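Search this notebook Go Advanced search

Zilldale Community Workshop — Bench Notes

14 Sep 2022
Posted by Zyanya Varela

Paste, again

The wheat paste has gone off. I made it up on the weekend, put it in the fridge behind the oat milk, and by this morning it smelled like a wet dog that had been to a bakery. Into the compost. Momo (actual dog, dry at the time) was very interested and had to be removed.

So before I make another batch I'm writing down where the wallpaper trials have got to, mostly so I stop repeating the one with the cornflour.

The job, for anyone who has wandered in from the woodwork pages: the Contreras house wants its hallway papered in something close to what was there in the first place. We have a scrap of the original from behind a light switch, about the size of a playing card, brown as tea. The walls are lath and plaster, patched by several generations of optimists. The paper has to go up, stay up, and come down again one day without bringing the wall with it. That last part is why I'm not using the stuff from the hardware store, which would hold a ute to the ceiling.

Lining paper first

Tried hanging straight to the sized plaster on one test board and over lining paper on the other. Straight to plaster looked better for an hour. Then the patch repairs started to show through as paler islands, and by the next day there was a ridge along every one of them. The lined board is dull and flat and perfect. I had hoped to save the cost of the lining. I have hoped this before, and there is a note in last year's book in my own handwriting that says "ALWAYS LINE, you goose."

Lining goes on crossways, so the joins can't land on top of the joins in the top paper. Butt them, don't overlap. If there's a hair of a gap, leave it alone. I spent most of an afternoon trying to close a hair of a gap and ended up with a tear the length of my forearm.

Paste recipes so far

Cornflour: no. Grabs too fast, goes to jelly in the bucket, and leaves a shine wherever you've wiped it.

Plain flour, sieved, cooked: decent grab, plenty of slide, smells like primary school. Lumps if you look away. I looked away.

Wheat starch, cooked slowly and put through the sieve twice: best of the lot. Smooth, slow to dry, cleans off the face of the paper with a damp sponge and no colour change that I can find, even with the good lamp raked across it. It also takes 20 minutes of stirring, during which you can't answer the phone. I'm counting that as a feature.

Starch with a bit of methyl cellulose stirred in at the end: nearly as good, and it keeps longer. Needs another go. My proportions were "a bit" and I can't now say what a bit was.

Soaking

Stillolard's sample book says to paste, fold and rest each drop for 6 minutes. Their paper at 6 minutes is still growing. I hung one at that and it crept wider on the wall until the seam stood up like a tiny mountain range. Longer was better. I don't want to write down a number until I've done it with a timer I haven't left in the other room.

Whatever the number is, it has to be the same for every drop. Fold pasted face to pasted face, don't crease it, roll it loosely, write the time on the back of your hand. Not on the paper. (See the second test board, where it says "10.42" in the middle of a rosette.)

Matching the pattern

The trouble with the busy patterns is that everyone assumes they hide mistakes. From the far end of a hallway, sure. Up close they give you a hundred little places to be wrong in. An eye that would slide past a bad seam in a plain paper will go straight to half a petal sitting next to the wrong half.

Corners are worse. No corner in the Contreras house is plumb, and I doubt any was on the day it was built. The method I keep coming back to is the old one: measure from the last full drop into the corner at the top, middle and bottom, take the widest, add a sliver to turn, cut. Then hang the offcut on the next wall to a fresh plumb line and let the mismatch fall in the corner itself, where it's least offensive. Start each wall from a plumb line and never from the corner. The corner is lying to you.

All-over designs of circles and curls are kinder here than stripes, I'll give them that. A stripe in a crooked corner is a public confession. Grey on white is kinder than dark on light too, as the bare edge of the paper doesn't show up as a pale thread down the seam. With the darker ones I've been running a bit of matching chalk down the cut edge before pasting.

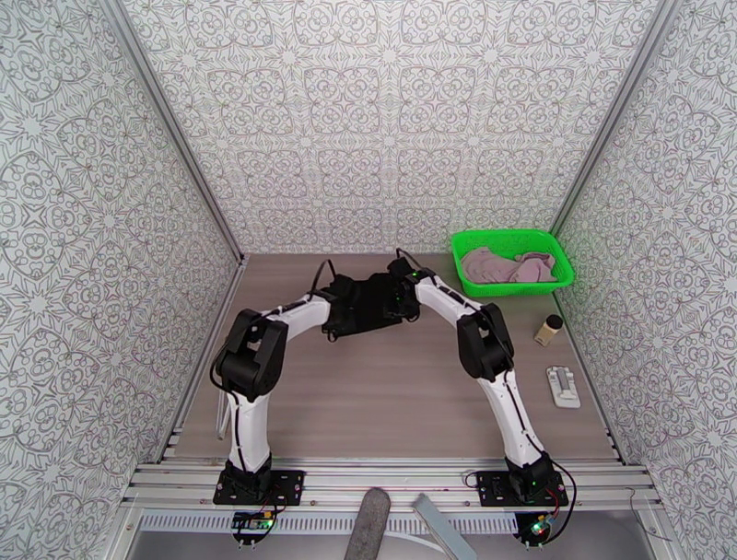

Still to do

New batch of starch paste, small. Label it. Label it with something more use than "paste".

Soak test with a proper timer, 3 strips from the same roll.

Ask Stillolard whether the grey comes in the older narrow width, and if so whether it comes in it this side of Christmas.

Steam one of the test boards and see how cleanly the top paper lifts off the lining. I'm fond of the good board, so it'll be the one with the time written on it.

Find the seam roller. It was on the shelf over the sink. Momo has been looking at me in a way I don't care for.

Comments

gluepot_gran
A drop of clove oil in the starch will keep it sweet for a few more days. Your fridge will smell like a ham but you get used to it.

Terrace Tim
We lined ours up and down instead of crossways as the hall was so narrow, and it's been fine. Staggered the joins by half a width. Just saying there's more than one way to be a goose.

Zyanya Varela
Noted, Tim. Clove oil is on the list. Roller has been found, under the dog's blanket, with toothmarks at one end. It still rolls.

hallway_no_2
What grit did you use on the old patches before sizing? Mine are coming up furry.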